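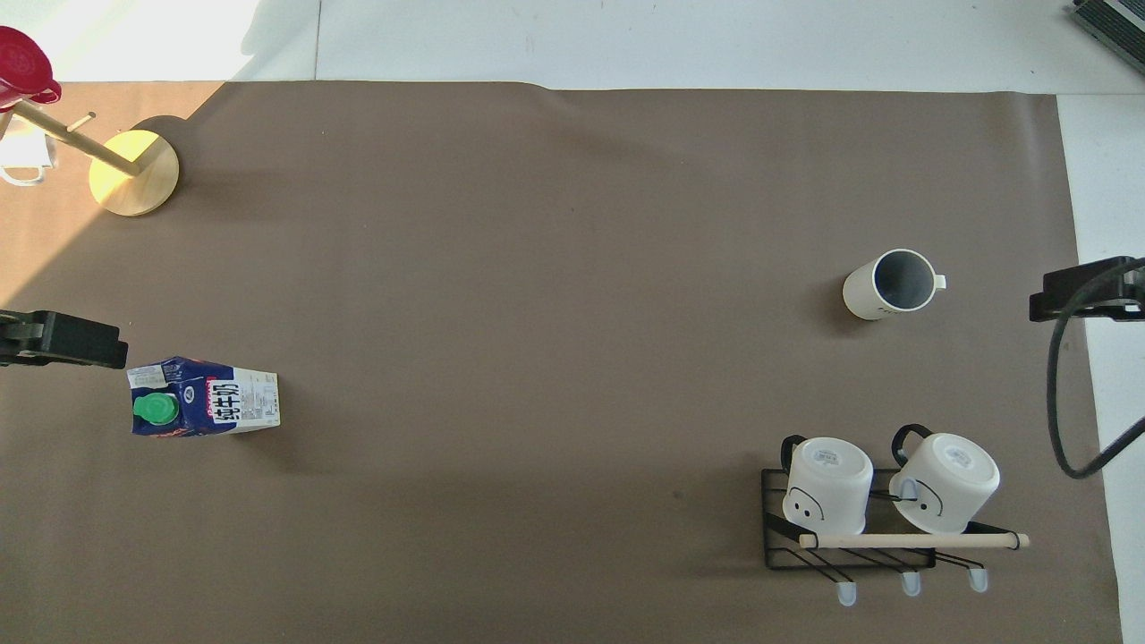

Guides > Kitchen > Worktops and tables > Covering a table with paper

Covering a White Table with Brown Paper for a Drinks Station

Text: Abhishek Pal. Revised May.

A white tabletop marks easily. Tea left under a mug for an afternoon can stain a painted or oiled surface, and wire stands scratch it. A single sheet of heavy brown paper prevents most of this and can be replaced in a few minutes. The method given is the one used at the Gromavstead kitchen in Silham, where the sheet is changed every 13 days.

What you need

Brown paper on a roll, 765 mm wide, unwaxed
Low-tack tape
A long straight edge and a sharp knife
A dry cloth
Mug tree, wire rack, mugs, milk

Preparing the table

Clear the table and wipe it down. Leave it for 20 minutes before laying any paper. Moisture trapped under the sheet raises blisters, and these do not flatten afterwards.

Check the tabletop for crumbs by running a flat hand across it. Grit under paper will be pressed into the finish by anything heavy.

Cutting and laying

1. Unroll the paper with the curl facing down and cut it over a board. Do not cut on the table.

2. Line up the factory edge of the paper with the back of the table. The hand-cut edge goes to the side, where a small wander in the line does no harm. If it bothers you, trim it against the straight edge once the sheet is fixed.

3. Leave a strip of bare table at the back and on one side. The strip gives you somewhere to put tape and lets you lift the sheet without moving everything on it. It also shows spills that have run off the paper.

4. Tape the back corners, smooth towards the front with the cloth, then tape the front. A short wrinkle at the back edge can be left alone. One that runs under the mug tree should be worked out, as the base will rock on it.

Setting out

Put the mug tree in a back corner with its base fully on the paper. Hang mugs by the handle and load opposite pegs in turn. A tree loaded on one side will tip when the last mug is taken from the other.

The mug in use stands upright on the open part of the sheet, handle towards the hand that will lift it. Keep it clear of the tree so that sleeves do not catch the pegs.

A wire rack goes near the front. Check the ends of the bars before use; a rough end will tear the paper when the rack is dragged, so lift it to move it.

Unopened milk cartons may be stood up or laid flat. Once opened, a carton with a screw cap should be kept upright and returned to the fridge. Ordinary caps are not made to hold against a carton on its side.

Sunlight

Brown paper fades unevenly near a window. Turn the sheet end to end halfway through its life if the colour matters. Move milk out of direct sun.

Replacing the sheet

Replace at once if soaked through. Small drips can be blotted. Keep 2 spare sheets cut to size and stored flat; the Rawashdeh and Clenell tables take the same length.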